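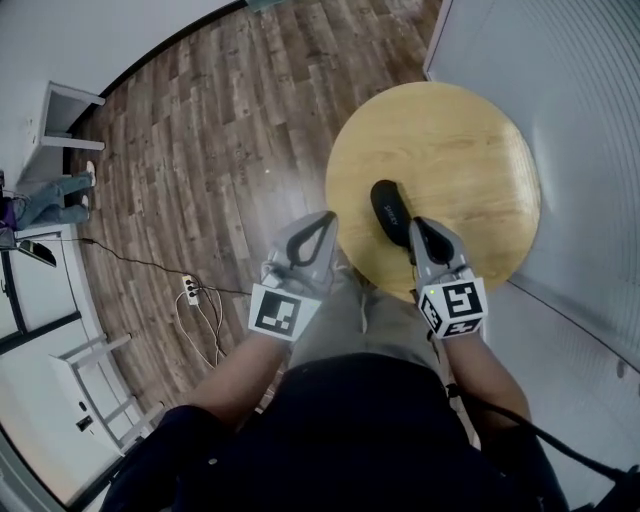

I have been wearing the same brown walking shoes for five years, and until this spring I had never once looked at what was inside them. I'd cleaned them, waxed them, replaced the laces twice and had the heels rebuilt by a man in Hornumura who charged me more than I care to admit. The insoles, though? No idea. They lived down there in the dark and I stood on them.

Then my left foot started complaining on the stairs, and my friend Rhys Partington, who fitted shoes for a living before he went into carpets, told me to pull the things out and put them on a table. "Not the floor," he said. "You won't look at it properly on the floor."

So I did, and I'll admit it was a bit of a shock. The heel was polished like a church step, there was a dent under the big toe deep enough to hold a teaspoon of water, and whatever had once been printed across the middle had rubbed off completely. I bent it and it cracked - a nice clean line right across the ball of the foot. Five years!

What followed was a month of reading about insoles, talking about insoles and boring my family stiff about insoles. There is a lot more going on in that thin little shape than I'd ever given it credit for. The heel end wants to be firm and slightly cupped. The front wants to bend where your toes bend, and if the bend comes half an inch too far back you'll feel it by lunchtime. A plain black foam one can be perfectly good, and a fancy one with gel windows can be awful (I bought the fancy one first, of course).

Rhys sent me to Sindden, a small shop that sells practically nothing else. They don't let you put anything in a shoe until you've had it flat on the table and gone over it with your fingers. Press the heel, let go, see how fast it comes back. Run a thumb along the edge for rough spots. Flip it over and check that the underside isn't slick, or it'll creep forward and bunch up under your toes. I stood there prodding like somebody choosing a melon, and I loved it.

I came home with two pairs. The Hoani is the thicker one, and it went straight into my rain boots, which have always been a touch too roomy. The Hindach is slim and stiffer, and that's the one for the walking shoes. It needed trimming, which scared me, but the trick is simple: take the old insole, lay it on top with the heels lined up, and draw around the toe. Cut a little outside the line, try it in the shoe, then cut again. You can always take more off. I went through this three times on the left and somehow got the right in one go.

The other thing I've picked up is airing them. Out they come in the evening, flat on the hall table, and back in the shoes before breakfast. My husband objected to feet-adjacent items on the furniture, so we've settled on an old tray. Over two months in, the Hindach pair still springs back when I press it, and the stairs and I are on speaking terms again.

I still have the cracked one, by the way. It's in the drawer with the scissors, because I need it for tracing the next pair, and Rhys wants me to try cork in August.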